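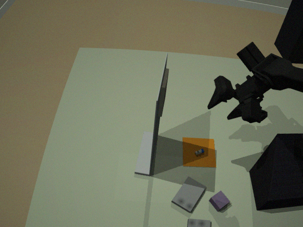 Re: Partitions and table layout in the reading rooms

Joni Pelkonen
Derness Library Association, members' list
16th December
4 min read | 19 comments | 2 shares

Dear members,

Thank you for the replies to the September circular on the reading rooms. The Association has read all of them, and this message sets out the position as it now stands. The earlier message is quoted first, as several members have joined the list after it was sent.

> The reading rooms on the upper floor were last arranged when most visitors
> came to consult bound newspapers. The tables are large and shared, and
> readers sit facing one another. We have had repeated requests for quieter
> places to work, and an equal number of requests to leave the rooms alone.
>
> Before anything is ordered, I would ask the Association to say in writing
> what the rooms are for. If they are for silent study, then we should say
> so on the door and arrange the seats to suit. If they are for the local
> history groups, who must talk in order to do their work, then dividers on
> the tables will be a nuisance and the money would be better spent on
> shelving.
>
> I would also ask that the Heiskanen papers be left where they are until
> this is settled. They have been moved twice already.

The question put in that message is a fair one, and the Association accepts that it should have been answered first.

Purpose of the rooms

The north room will be kept for silent study. The south room will be kept for group work, for the history groups and for anyone who needs to speak with a member of staff about the collections. Signs to this effect will be placed on both doors. Telephone calls are to be taken on the landing in all cases.

Some members asked that the rooms change use at different hours, so that both could be silent in the morning. This was considered. The staff at the desk felt that it would be hard to enforce, and that visitors who come only once or twice a year would not know which hours applied. It has not been adopted.

Table dividers

Upright dividers will be used in the north room only. They will run down the middle of each shared table, so that readers facing one another have some privacy, and they will not be fixed. Members who work with maps or large folios may ask at the desk to have a divider taken away for the length of their visit. A request made the day before is helpful but is not required.

Three members wrote to say that dividers would block the light from the windows. The tables in the north room stand with their short ends toward the windows, and the dividers will follow the length of the tables. The Association believes that the effect on the light will be slight, but it will review the matter if readers report otherwise.

Two suppliers, Zoko and Planlow, were asked for quotations. Planlow's was the lower, at 3889 for the north room, delivery included. Zoko offered a longer guarantee but could not supply panels in the width we need. The order will be placed with Planlow once the budget for the new year has been approved. No part of the cost will be met from subscriptions.

The Heiskanen papers

The papers will remain in the closed store behind the south room. They fill almost 100 boxes, and the list of contents made at the time of the gift no longer matches the order in which they are shelved. A new list is being prepared. Until it is finished, readers should expect a wait when they ask for a particular box, and should give the old box number together with a short description of what they are looking for.

Members who hold photocopies or notes from the papers are asked to write to the desk. In a few cases the copies may help us to find out where a loose sheet belongs.

Coats, bags and lockers

This was raised in more replies than any other subject, although it was not part of the September circular. Bags may still be brought into the south room. They may not be brought into the north room, and the lockers on the landing should be used. Keys are to be returned at the end of each visit – five are missing at present, and the desk would be grateful to have them back without questions asked.

Next steps

Comments on the above may be sent to the list or to me directly. Please keep the subject line as it is, so that replies can be filed together. Requests concerning heating in the upper rooms should go to the building office and not to this list.

With kind regards,

Joni Pelkonen
for the Derness Library Association

Recent messages on this list
- Opening hours over the holidays
- Heiskanen papers: old box numbers
- Lost locker keys
- Microfilm reader out of service
- Shelving in the south room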